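Stiltano Countertops - Speckled Gray

Home > Worktops > Composite look > Speckled Gray

In stock. Ships flat, 2 people needed to carry it in.

Our best seller since March and the one we get most email about, so this page is getting longer. Scroll down for care and returns if thats all you need.

Speckled Gray is a mid-gray top with a fine chip pattern all over. Goes with white cabinets, goes with wood, goes with most painted stuff. Hides crumbs (maybe too well, wipe it anyway). Smooth face, a little shine to it. If you want dead matte, look at the Strachan range instead.

Color. The gray moves depending on the light you have. Warm side of the room it can go a bit brown or olive, cooler side it goes blue. Same slab, same batch. Please order a sample before you order a top, and look at it in the evening as well as the daytime. Samples are $4, taken off your order when you buy.
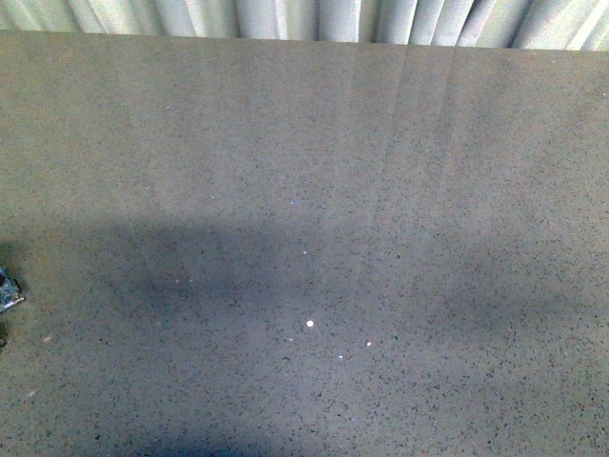
Speckled Gray by a pleated curtain. Chips are dark, with small flecks of brown, reddish and blue-green.

Shine. You do get reflections, soft ones. A curtain or a blind will show as pale streaks. Under a bare bulb you'll see the bulb. Doesn't bother most people but we'd rather say so now than get it back in a crate.

Cutting. We cut to your measurements, send them in inches. Measure the wall at the back AND the front, older houses are never square. Sink and stove cutouts on request, we need the paper template from the maker. No cutting on site by us. If your own fitter trims it the return is void, sorry.

Edges: square, eased or small round. Eased is standard, no extra charge. Small round adds 2 days.

Joins. Long runs and corners come in two pieces. The pattern is random so the join doesn't have to match up, but dry lay it first and have a look before any glue comes out. Color matched filler is in the box. Wipe off extra right away.

Care. Warm water, drop of dish soap, soft cloth. Dry it after or you get water marks on the shiny bits. No scouring pads. No bleach, no oven cleaner. Use a trivet for hot pans and a board for knives. Coffee and wine, wipe up the same day.

Delivery. Curbside only. Somebody has to be home. Carry it on edge, never flat, and stand it against a wall on the foam strips that come with it. Check it over before the driver leaves and write any damage on the slip. Delivery is $49 flat.

Returns. Uncut tops, in the original wrap, yes. Cut tops, no, unless we cut it wrong.

Questions we get: yes it works as a windowsill or a vanity top. No, not for outdoors. Yes you can get an offcut for a backsplash, ask Greer Cruickshank in the cutting shop. For trade accounts its Gavin Dalgleish.

Pairs with: Braltell sink clips, Sarnthorpe end panels, filler refill (Gray 2).

Page updated May 2023. Prices do not include tax.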